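Switched the cleaning products at our rental cabin's hot tub this month. Notes for anyone else who looks after a small tub. 1/9 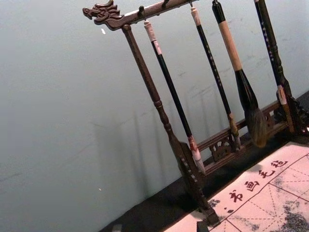
The tub seats 6 and gets drained between long bookings. We were on Flinside chlorine granules for years and moved to the Usteck bromine tablets. The first thing I changed was the brushes. I used to leave them bristles down in a bucket and they went flat and smelled. Now they hang bristles down from hooks under a bar, same as calligraphy brushes on a rack. Screw hooks and a length of scrap wood will do it. 2/9

Cost: 139 for the starter set, which has the tablets, a floating feeder, test strips and a bottle of line flush. Refills are cheaper than the granules were. 3/9

Line flush goes in before you drain. Jets on high, cover off, then leave it. Ours threw up a lot of gray flakes the first time. I ran it again and got much less. 4/9

Filters: rinse weekly, soak overnight in the Gusosent filter cleaner once a month. Don't use dish soap. I did once and had foam for days. 5/9

Set the feeder low to start. I opened it all the way and the strip went to the darkest square by the next morning. Took 36 hours with the cover off to come back into range. 6/9

Bromine smells less than chlorine to me. Guests have stopped mentioning it in reviews. Swimsuits still fade, so rinse them. 7/9

Someone asked about the waterline ring. Damp sponge and the Ďurica surface gel, wipe, rinse, done. Do it with the tub empty. The gel is fine on acrylic but I would not put it on the wood steps, it left a pale patch on ours. 8/9

Test strips: check the date on the tub they come in. I had 17 left from an old pack and every one read low next to a new one. Threw them out. Next drain is at the end of March, will add the readings here after that. 9/9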